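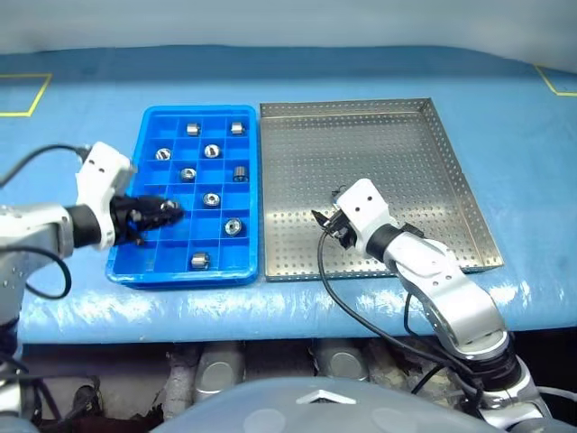 Forums > Workshop Kit > Buying and Budgeting > Two arms or one for tray loading?

Two arms or one for tray loading?

flanden_mick
We're trying to pin down next year's kit budget and I could do with a sanity check from people who've spent the money already. The job is small turned parts, bushings and rings, sat in a blue compartment tray with a perforated steel tray right up against it for the wash. My boss Radek Oravec is dead set on a two-armed machine. I reckon one arm and a decent fixture would do it and leave us something for spares. Quote from Revis came back at 43 thousand for the pair, fitted, before training. Gulp!

besa_ann
What's in the 43? Ours looked lovely until we read the small print and the grippers were extra. So were the finger blanks. Ask them to list every single thing that bolts on, cables too.

flanden_mick
Two-finger grippers are in, one each side. Fingers are the plain black ones. Training is two days on site and that's on top, plus his hotel.

tinbasher
Save your money, get one arm. For picking bits out of a tray and dropping them next door the second arm just hangs over the steel tray waiting its turn. You'll have paid for it twice once you count the service plan.

slanina_jo
Disagree with tinbasher, sorry. We run the Slanina line with two and the second one earns its keep when you change jobs. Left picks, right holds or shuffles the tray along. With one arm we were forever building little clamps, and I costed those at nothing because they came out of the scrap bin, but my afternoons weren't nothing.

tinbasher
Fair, but you change jobs every shift. Mick, how often do you?

flanden_mick
Roughly 16 part numbers a year, so not a lot. Mostly the same bushing in a slightly different length.

tinbasher
One arm then. I rest my case :)

besa_ann
Hmm, I'd still get both prices in writing. And whichever you go for, put a line in for the table. We forgot ours completely. The covering was shiny, the lights bounced off it and we ended up paying for a matt one in February out of the consumables pot (not popular). Yours looks pretty glossy along the front too. Yellow tape for the corners costs next to nothing, at least.

slanina_jo
Seconded on the table. Also buy spare compartment trays now, same batch if you can. Ours from a later batch were a touch different and we had to teach the positions all over again.

flanden_mick
Good shout on the trays, they weren't on my list at all. Does anyone lease?

stepan_l
Stepan Lytvynenko here, I do the buying at Besa with Ann. We leased the first one and bought the second. Leasing was dearer over the whole term but it came out of a different budget, so it got signed in a week. Read the bit about handing it back though, they wanted the original crate and we'd long since burned it.

tinbasher
You burned the crate??

stepan_l
It was a cold winter.

flanden_mick
Right, I'm asking Revis for a one-arm price, a two-arm price and a lease price, all with grippers, cables and training split out. Radek still wants his two arms so I'll have a fight on my hands. Will post the numbers when they come back.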